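Man questioned after break-in at Balska workshop

Police are questioning a man after a night break-in at a workshop on Latuheru Road in Balska, in which a worker was slightly hurt.

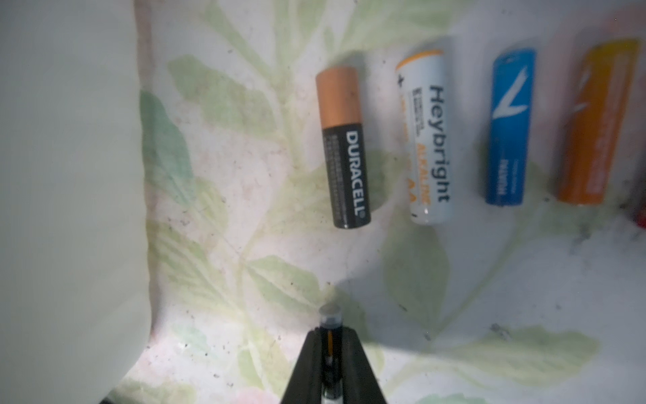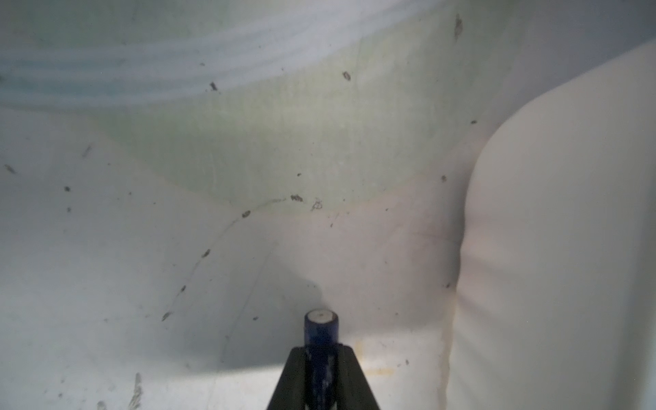
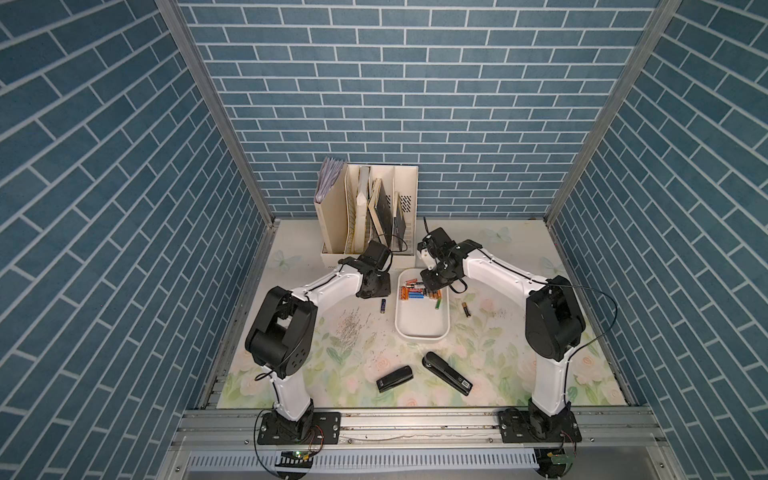
Batteries on a leaf-print cloth (first picture), a blue cylinder in a pale container (second) and two robot arms between blue brick-patterned walls (third).

Officers were called at 5 a.m. after a neighbour heard glass breaking. Darmawan Rahman, who was working late next door, was pushed to the ground when he went to look. He was treated for a cut hand and went home.

"I saw one person running to the river - maybe there was another," Mr Rahman said.

Around $200 in cash is missing. Inspector Sugeng Nair asked drivers who used Bedow Street before dawn to check their dashcams.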